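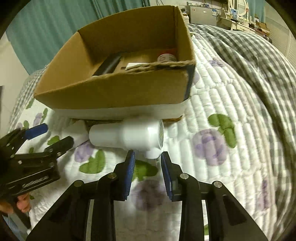

Relationships and Family – Progress Reports

Droritz Fund: Long-Distance Couples Program, second progress report
Submitted 03/04/2019 by Llinos Probert, program manager, Hestwood Family Centre

Enrolment
Enrolment closed with 77 couples, all living apart for work or study at intake. Of these, 73 have returned the baseline questionnaire. The remaining couples have been sent a reminder and will stay on the books until the end of the quarter. Couples who have since moved in together remain eligible, as agreed in the funding terms, and are coded separately.

Delivery
The evening sessions are running to schedule by video link. Module 2 (money and shared costs) took longer than planned, and the section on joint accounts has been moved to Module 3. Bonifacio Cuesta has rewritten the handout on planning visits, which several participants found hard to follow. The new version is shorter and puts the travel budget on the first page.

Sessions for the Vimarach group were moved to Sunday mornings to suit partners working overseas. Attendance improved, although daylight saving will disrupt the times again and a revised timetable is needed.

Measures
We are using the Hegedűs contact diary in its paper and online forms. Paper diaries come back late and are more often incomplete – mostly in the column for unplanned calls. We propose to drop the paper form for new entries and keep it only for participants who ask for it.

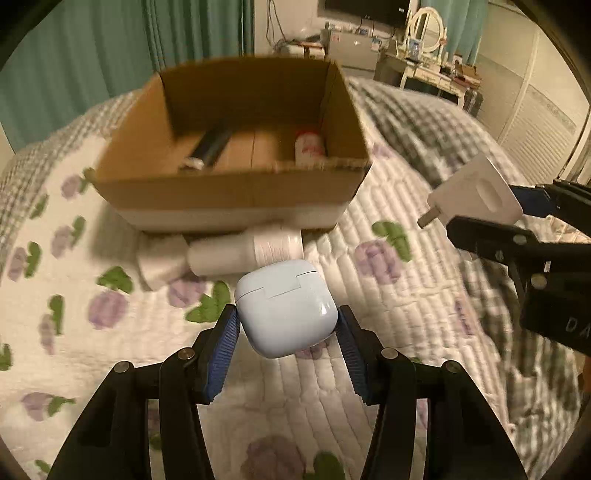

Earbud case, pale blue

Budget
Spending is roughly 5 per cent under forecast, mainly due to lower printing costs. We ask to carry the balance over to counsellor hours. No other change to the budget is requested.

Next period
Follow-up interviews begin in July. Partners will be interviewed separately, then together. Interview questions are in draft and will be sent to the Fund for comment before use. The consent form needs a minor change to cover recorded calls.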